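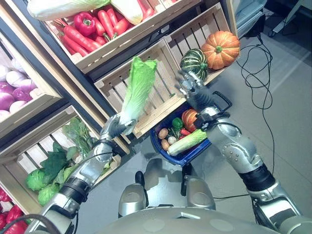

Posted by Hatsue Ichikawa
Tuesday, February 22, 2022
14 comments · 3 shares

Back from Drakidell with a stiff neck and a bad temper. Eight hours of playing greengrocer, and I never even went near the shelf. My job is to stand in the harness with the gloves on and do the shopping in thin air while the robot copies me across the room. Takumi Kudo calls this teaching. I taught infants for years before this, and I'd like to see what the robot can do on a wet Thursday with no one inside its arms.

We are meant to hand over 300 good runs by March. A good run is one where the vegetable goes from one place to the other without being dropped, crushed or waved about, and where I don't stop to think. The stopping is what does for me. If I dither over a cabbage, the dithering gets recorded too, and then it has to be thrown out in case the thing learns to dither. Misaki Nishimura threw out 20 of mine before lunch. She was very nice about it. I was not.

I asked her what happens if somebody puts the pumpkin on the other side. She said that's why we do so many. I said a child would need showing once, perhaps twice if he was looking out of the window, and she said a child has had years of picking things up already. Fair enough, I suppose, though it did sound like something she'd said before. 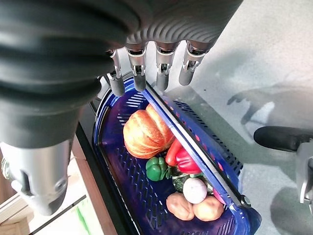
Potatoes are easy enough. Peppers are a pest, all shine and no corners, and through the gloves I can't feel whether I've got hold of one. I have to go by what I see on the screen, which lags a touch, so I close my hand and wait and hope. Kimie Kaneko, who did the morning shift at Katayama before she came to us, says you stop noticing after a month. I don't want to stop noticing. I caught myself in the kitchen tonight reaching for the kettle with my fingers held flat.

The man from Omon rang in the afternoon and asked Takumi whether it would manage 80 per cent on its own by the time they visit. Takumi said he was hopeful. He went very quiet afterwards and moved the crates.
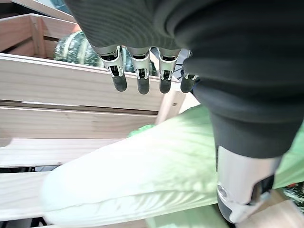
Napa cabbage by the crate, thumb on one side and four fingers on the other.

The long cabbages are the only ones I feel at all proud of. You have to come at them from over the top and close slowly, and I did 5 in a row that Misaki kept. Whether the robot will have got anything from it, or just a very exact memory of my elbow, I couldn't tell you. Takumi says we'll know when they train it. They said that at Jalevthorpe as well.

In again at nine. Must take the thick socks, and ask for the stool back.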